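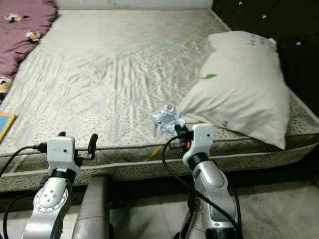
Bart Van Hecke objected, when he read our first draft, that a room cannot be called "stripped" and "ready" in the same hour, and that the time between these two words is exactly what the guest house does not pay for. We think that his objection is correct, and we have rewritten this section because of it.

4.2 The unpaid interval

In the small guest houses of Sutgate the cleaner is paid by the room. The rate is fixed by the owner before the season and it is the same for a room with one bed and for a room with two. In our diaries (1098 entries, kept by 17 cleaners) the work is divided into stripping, washing, making and waiting. The first three are written in every contract which we could read. Waiting is written in none of them. It means waiting for linen to come back from the laundry, for a guest who leaves late, or for a floor to dry before one can walk on it with shoes. A bed with its sheets removed, as in Figure 3, is for the owner already work in progress, while for the cleaner it can be the beginning of an interval in which nothing is earned.

Halilović has proposed to treat such intervals as rest. We do not follow this. A person who waits for sheets cannot go home, and most of our diary keepers wrote that they started another small task in the meantime — cleaning a mirror, wiping a door — which was also not paid. In nearly 900 entries at least one such task is mentioned. The cleaners did not call it work. They used the local expression "to fill the gap", and when we asked about it in the interviews, several were surprised that we found it interesting.

The linen supplier has its own part in this. Houses which send their sheets to Romby receive them on fixed days, and houses which use Feta must telephone. Under the second arrangement the waiting was longer, but it was also easier to predict, and the cleaners preferred it. We had expected the opposite.

Floors are a different matter. Tiled rooms are washed by hand with a bucket and cloth in all houses but one, and the order of the work depends on the owner. Some owners want the floor to be washed before the bed is made, so that dust does not fall on clean linen; others want it last. The second order gives 10 minutes less of waiting per room on average, but it was chosen less often. We could not find a reason for this, apart from habit.

Figure 4. Blue bucket on a marble-patterned tile floor.

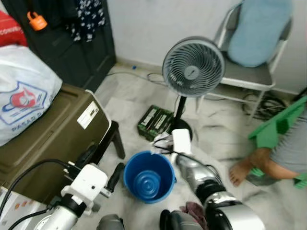 4.3 Payment by the room and payment by the hour

Only two owners had tried to pay by the hour, and both went back to the room rate before December. They explained that the bills became difficult to plan. The cleaners in these two houses gave another explanation, namely that the hours they wrote down were disputed each week, and that the waiting was always crossed out first.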